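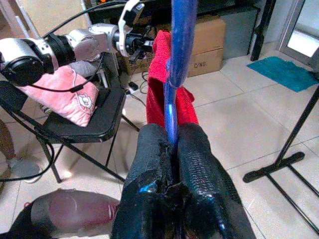

The gripper closed on the blue pole, with the second arm behind it.

Finger wraps and cables: how we look after the two-arm cell

Several readers of the Mallell newsletter asked what maintenance the Sutcombe cell needs, now that it handles clothes and hangers most of the day. It is mostly small work, but it has to be done in the right order.

The fingers come first. Each one is wrapped in a black textured material, and the wrap is what holds the cloth, so we check it before anything else. On the gripper in the first photo, the left finger is more worn and rumpled near the tip than the right one. When we see this, we write it in the log and compare again the next morning. We change the wrap after 3000 grips or when the material begins to move under the thumb, whichever comes sooner. Always change both fingers together. We once changed only one, and for a whole afternoon the cell pulled every sleeve to the side.

Before the new wrap goes on, clean the finger with alcohol and let it dry for 7 minutes. Then close the gripper on something smooth and hard, at 70 percent of the normal force, and turn the wrist slowly both ways. If the wrap creeps, take it off and start again.

Next are the cables. Each one leaves the gripper housing in a free loop and must stay like this. A loop that is too short pulls on the connector when the wrist turns, and a loop that is too long catches on chairs and stands - we have had both. Move the arm by hand to its farthest point and look at the loop there, not only at rest. 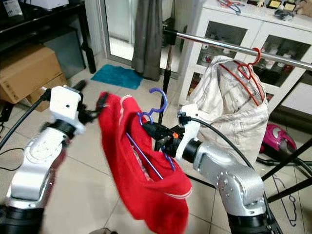
Both arms at work on a red garment and its hanger.

The last check is with both arms together. We use a knit piece and a plastic hanger, because knit shows every small error: if one arm is late, the cloth stretches. Watch the hem and the neck area. If the two arms do not agree, run the alignment routine in Vider again before you touch any screws. The full procedure is sheet 1097 in the Vondráček binder.

In May we will change the wrist bearings, and the cell will stand still for that time. Please send your requests for cell time before then.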